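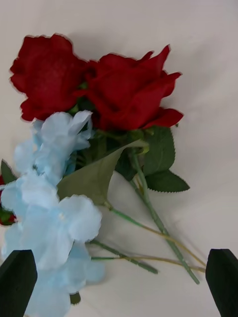
Dos rosas rojas y flores de color azul pálido, artificiales.

Sección 2. Puesta en marcha del cronometraje en línea de meta

Versión revisada: 2021-04-10

El equipo de cronometraje Duster se entrega con una hoja rápida que promete tenerlo listo «en minutos». Conviene no fiarse. Los pasos siguientes suponen una carrera popular en ruta o un campo a través, con una sola línea de meta y el programa Custeo instalado en un portátil. Si la prueba tiene salida y meta en puntos distintos, consulte antes la sección de lectores múltiples.

Antes de empezar

Compruebe que tiene a mano el lector Duster, la alfombra de antena, el alimentador de 19 V, el cable de red y el trípode Katsaros. El trípode aparece como opcional en el catálogo de Harkum. Sin él el lector queda a ras de suelo, junto a los pies de los corredores que acaban de llegar y no miran dónde pisan, de modo que lo de opcional es discutible.

Nota: los alimentadores de portátil con la misma clavija encajan en el lector, pero eso no significa que sirvan. Lea la etiqueta antes de enchufar nada.

Montaje

1. Extienda la alfombra de lado a lado de la meta, con la cara rugosa hacia arriba. Sobre hierba, fije las esquinas con las piquetas. Sobre asfalto use cinta, y no la que viene en la caja, que se despega con la primera humedad.

2. Monte el trípode fuera del pasillo de llegada y bloquee las patas. El indicador verde del cierre señala que la palanca ha bajado; no garantiza que la pata esté sujeta. Empújela con la mano.

3. Coloque el lector en el trípode y conecte la antena en la toma marcada A. La toma B queda libre en este montaje.

4. Conecte el cable de red al portátil y, por último, el alimentador. El lector emite un pitido largo al arrancar.

Precaución: no conecte ni desconecte la antena con el lector encendido.

Configuración en Custeo

5. Abra Custeo y elija Prueba nueva. El asistente propone una plantilla según la distancia. Puede aceptarla, pero revise las categorías una por una: las edades de corte que trae no siempre coinciden con las del reglamento de la carrera.

6. En Lectores, pulse Buscar. Si el Duster no aparece, escriba su dirección a mano y el puerto 1151. La búsqueda automática falla a menudo cuando el portátil tiene también activada la conexión inalámbrica.

7. Sincronice la hora. El programa muestra «Sincronizado» en cuanto envía la orden, sin esperar respuesta — compare usted mismo el reloj del lector con el de la pantalla y repita si no van iguales.

8. Importe la lista de inscritos. Los dorsales duplicados se aceptan sin aviso, así que ordene la lista por dorsal y repásela antes de guardar. 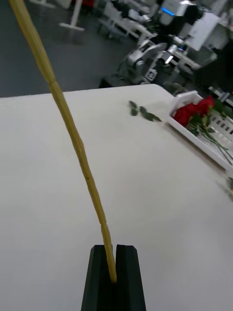 Una vez guardada la lista, queda la parte que casi todo el mundo se salta, la prueba de lectura.

Prueba de lectura

9. Pase andando por la alfombra con un dorsal de reserva. La lectura debe aparecer en Custeo con el número correcto.

10. Repita al trote, y después en grupo con varias personas lo más juntas posible. La ficha del fabricante habla de detección completa en llegadas masivas. Haga la prueba en su propia meta y saque sus conclusiones.

11. Borre las lecturas de prueba desde el menú Lector. Borrarlas solo en Custeo no vacía la memoria interna, y volverán a salir en la clasificación si hay que hacer una descarga posterior.

Nota: la memoria interna guarda hasta 2261 lecturas. Parece mucho, pero un corredor que se queda parado sobre la alfombra genera una lectura tras otra. Cuando se llena, el equipo sobrescribe las más antiguas, es decir, las de los primeros clasificados. Mantenga despejada la meta y descargue los datos durante la prueba.

Respaldo manual

12. Ponga a una persona con cronómetro y papel al final del pasillo, anotando dorsales por orden de llegada. Harkum considera innecesario este paso desde la última actualización. En esta guía se mantiene.

13. Al cerrar la meta, descargue las lecturas, compárelas con la hoja manual y resuelva las diferencias antes de publicar. El botón Publicar no pide confirmación.

Para la clasificación por equipos, continúe en la sección siguiente.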